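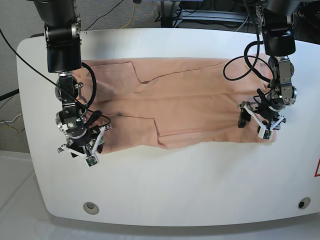
Peach cloth on a white table.

My aunt left me her coat and her debts, and the coat was the one I had to go looking for. She'd checked it at the left-luggage counter at Rorska station one January, and the ticket turned up in her sugar bowl after the funeral. Number 483. On the back she'd written "the good one, don't let them tell you otherwise."

So I took the train up. It's a long ride to Rorska and there is only one cafe car, and by Uvwood they had run out of everything except mustard. I ate crackers from my bag and read the ticket over and over like it might change.

I should say I hardly knew her. She was my father's older sister and she lived the kind of life people lowered their voices for. She sold pianos in Bruvar for a while, then she sold a piano she didn't own, and after that we got postcards. I liked the postcards. They were mostly complaints about soup.

The woman at the counter had reading glasses on her head and another pair on her nose. She took my ticket and held it up to the lamp.

"This is old," she said.

"She was old," I said.

"There's a storage fee."

Of course there was! I had 500 in my wallet, which was meant to cover the room and the trip home too. She went through a gray ledger with her finger, line by line, licking the finger every so often, and I stood there in my wet shoes hoping my aunt had prepaid something for once in her life.

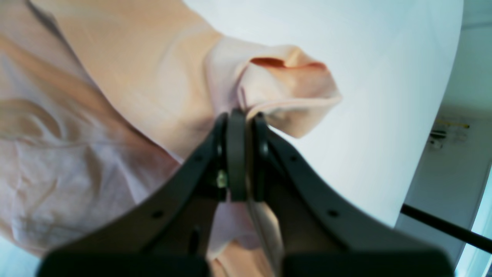
What did it cost to get the coat back?
The fee came to 330, but she knocked it down to 300 when I told her the owner had died.

I counted it out on the counter, and she counted it again after me. Then she went into the back and was gone so long that a man came in behind me, sighed at the clock, and left again.

The coat was green. I don't know why that surprised me. I'd pictured fur, I guess, something you could sell, and this was a plain green wool coat with a torn pocket and one button that didn't match. It smelled like cough drops. She'd left it on a hanger from the Hotel Ekström, and the counter woman wanted to know if I was going to return the hanger or what.

"Is it far?" I asked.

"Across the square. It's a bank now."

I kept the hanger.

There wasn't another train until morning, so I sat in the waiting room and went through the pockets. The good pocket had a glove in it. The torn one had nothing, but when I pushed my hand through the hole I could feel something way down in the lining, flat and stiff, and my heart really did start going.

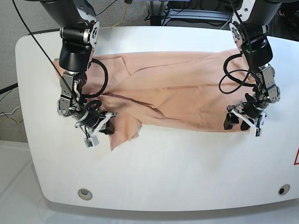
I worked it around the hem with two fingers, an inch at a time, pushing it and losing it and finding it again. A kid on the bench across from me stopped eating his orange to watch. When I finally got it up through the hole it was a postcard, stamped and never mailed, with our old address on it.

It had a picture of the station on the front. On the back, in the same slanted writing as the ticket, she had written to my father that she was coming home on the Sunday train, that he shouldn't make a fuss, and could somebody please meet her because she'd have the heavy bag.

He would have gone. I'm sure of that much. He used to stand at the window whenever a cab slowed down on our street, and if you asked him what he was looking at he'd say the weather. 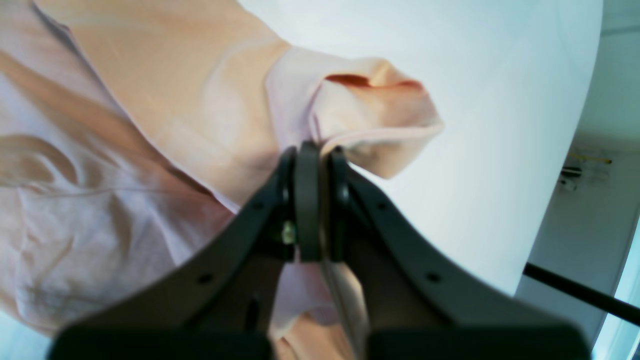

I put the coat on, partly because the heat in the waiting room had quit and partly to see. It was too long in the arms and it pulled across the back, but it was warm - much warmer than mine. The kid gave me a nod and went back to his orange.

There was a mailbox outside by the taxi stand. I stood in front of it for a while with the card in my hand. My father had moved twice since then, so I crossed out the old address, wrote the new one underneath as small as I could, and bought another stamp from the machine in case the first one was no good anymore.

Then I went back in and asked the woman with the two pairs of glasses what time the first train left.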